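Saturday, 24th August
Club day, cloth day, very long day

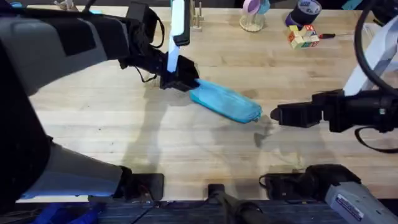 The blue cloth in the left gripper, with the right one waiting for its end.

I'm writing this on the bus home with my shoes half off, so forgive the spelling. Seven hours at the club! I meant to stay for two. I'd even told myself I'd do laundry tonight, and the funny part is that I spent the whole day on laundry anyway, just with arms that don't belong to me.

So the thing we're trying to get done before the Hirkgate meet is the cloth handover. Left arm picks up the cloth, carries it to the middle, right arm takes the far end, both pull apart gently and lay it flat. Then the folding, but we're nowhere near the folding. You'd think passing a rag from one hand to the other would be the easy part. I can do it with my eyes closed and a sandwich in my mouth. The arms can't do it with all the time in the world.

The trouble is the far end of that cloth. It's frayed and it bunches up, so the right gripper comes in with its jaws open and there's no nice edge to bite on, just a sort of turquoise clump. Too high and it closes on air. Too low and it bumps the table, which stops everything, and then somebody has to reset both sides and we all sigh. I wanted to trim the frayed bit off with scissors last week and got outvoted. The Drindau team practices with brand new cloths, apparently, ironed and everything. We've decided we're too proud for that. (I am not too proud for that.)

I was on the right arm from when we opened until lunch. I do like driving it. You get into a rhythm after a while, where you stop thinking about your own elbow and just think about the jaws, and it's very quiet in there apart from the motors. Then I lean over to look at something and knock the whole rhythm out and have to start again. My shoulder is killing me. I should have swapped earlier but I was on a good streak and didn't want to give up my chair -- there, I've admitted it.

The goal is 200 good handovers saved by the end of August, because that's what the learning program needs before it starts doing anything sensible on its own. I was so sure we were close. Then at lunch we went through the log and found that a whole batch from Wednesday had been saved under the peg stand task. The peg stand! It's a completely different job, you put things on dowels. So it's a matter of moving them all over by hand, and guess who said "oh, I can do that" before thinking about it. That's my Sunday gone.

Afternoon was better. We tried the Liao method, which is our name for it because we got the idea from the Liao workshop in spring. You don't go for the end of the cloth at all. You come in a bit further up, where it's still rolled together and fat, and close there, and then you let it slide until you reach the end. It sounded like cheating to me. I tried it 4 times and dropped it twice, and the other two were the nicest handovers we've had all summer! The cloth came out almost flat. I made a noise I'm not going to describe here.

We also had the usual argument about the back of the table. I say everything should come off it while we're doing cloth -- the alphabet blocks, the tape, that cup with the pink rim, all of it. The other camp says leave it, because the program should learn that there's always stuff lying about and it doesn't matter. They may be right, and the rules for Hirkgate do say the table "may contain other items." But I did point out that the red screwdriver isn't one of the items, it's a screwdriver, and it has a hook on the wall. I hung it up myself before I left. I bet it's back on the table by Tuesday.

Things I need to remember, since I'll forget them by the time I'm off this bus:

Move the Wednesday batch over. Do it in the morning, before I find something better to do.
Ask whether the Sterkow people still want to come and watch, and whether they're bringing their own cloth.
Write the Liao grip up properly, with how far from the end to close, so it isn't just me doing it by feel.
New chair cushion. I mean it this time.

I keep going over the second good one in my head. The left arm was holding still, I closed on the fat part, and the cloth slid through so slowly I thought it had stuck. Then it stopped right at the frayed bit and stayed there. If I can do that on purpose we might have a chance at Hirkgate, at least at not coming last again.

My stop is next. There's half a lasagna in the fridge and I'm going to eat it cold, standing up.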